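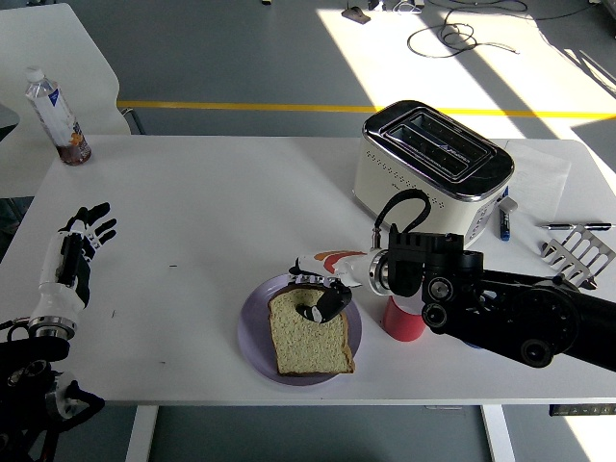
How Does a Toaster Make Toast?

Reading time: 3 minutes

Search this site Enter a word Go

A slice of bread goes on a plate. Next to it there is a toaster with two slots in the top. A few minutes later the bread can be brown, crunchy and warm enough to melt butter. The bread was already baked once, in an oven, before it was ever sliced. So what does the toaster do to it?

What is inside the slots?

If you look down into a toaster that is switched off and unplugged, you will see thin wires or flat ribbons of metal along the sides of each slot. These are called heating elements. When electricity goes through them, they get very hot and glow orange.

The bread does not touch the wires. The heat crosses the gap to the bread the same way heat from a campfire reaches your hands. This kind of heat is called radiant heat. A two-slot toaster has elements on both sides of each slot, so both faces of the bread are heated together.

Why does bread turn brown?

First, the outside of the bread dries out. Bread has a lot of water in it, even when it feels dry to you. The heat turns some of that water into steam, and the steam drifts up out of the slot. Now the surface is crisp.

Once the surface is dry, it can get much hotter. Tiny bits of sugar and protein in the bread join together and make new brown colors, new smells and new tastes. This is called the Maillard reaction (say "my-YAR"). It also happens on cookies, roasted nuts and the crust of a loaf. That is why the edge of a slice is brown before you toast it - the crust was the hottest part of the loaf in the oven.

If the bread stays in too long, it turns black. Black toast is burned, and it tastes bitter.

How does it know when to stop?

Pushing down the lever lowers the bread and switches on the heat. A small magnet holds the lever down. In many toasters a timer counts the seconds, then switches off the magnet. A spring pushes the bread back up.

The dial on a toaster sets how long the heat stays on. Frozen bread needs more time than fresh bread. Thin bread needs less.

Try this: a toast test

Ask a grown-up to help. You need three slices from the same loaf, a plate, a pen and some paper.

1. Leave the first slice plain.
2. Toast the second slice on a low setting.
3. Toast the third slice on a high setting, but not so high that it burns.
4. Let them cool on the plate.
5. Press each slice gently with one finger. Which one bends? Which one cracks?
6. Write down the color, the smell and the sound each slice makes when you break it.

Staying safe

Never put a knife, a fork or a metal spatula into a toaster. Electricity can travel through metal and hurt you badly. If bread gets stuck, tell a grown-up. They can unplug the toaster and let it cool before they get the bread out.

Keep paper and towels away from a toaster when it is on.

Words to know

Element: the part of a toaster that gets hot.
Crumb: the soft inside part of bread. It also means a tiny piece that falls off.
Crust: the harder outside part of bread.

Contact us | © 2022 Umden Kids | Back to top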